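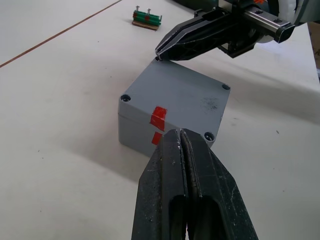

Two grippers, one grey enclosure: the Jarnia kit at work on our bench in May.

I've had the Jarnia two-arm kit from Butilov on loan for 11 days now, and enough of you have written in asking whether it's any good that I'd better get my notes down while they're fresh.

Short version – I like it a lot, and I'd still think twice at the price. The starter bundle is 2,000 pounds, which gets you both arms, the wrist cameras, the software and a very long cable I kept tripping over. Spare fingers are extra, and you'll want some, as the black ones scuff up quickly. It doesn't seem to bother them.

I went straight for the fiddly stuff, meaning small plastic boxes with a screw hole in each corner of the lid. The red tape over the front of the lid, where it meets the body, gives me something bright to find in the wrist camera view (grey on a white table is no fun at the end of a long afternoon!). The fingers come to a nice narrow point, so you can get right in beside a corner hole without blocking your own view of it. My old Hernia arm had great blunt paddles and was hopeless at this.

Setting up took me a whole morning, mostly because the manual puts calibration after the chapter that needs it. Myung-ja Cha at Butilov talked me through it on the phone and was very patient. She says a rewrite is on the way.

My grumbles: the left arm is noisier than the right, the software forgets my table height every time I shut it down, and support closes at four. You can also rent the kit for 400 pounds a month, and that's what I'd do if you only have one job in mind.

Next time I'm trying it with the So screwdriver add-on. Send me your questions before then.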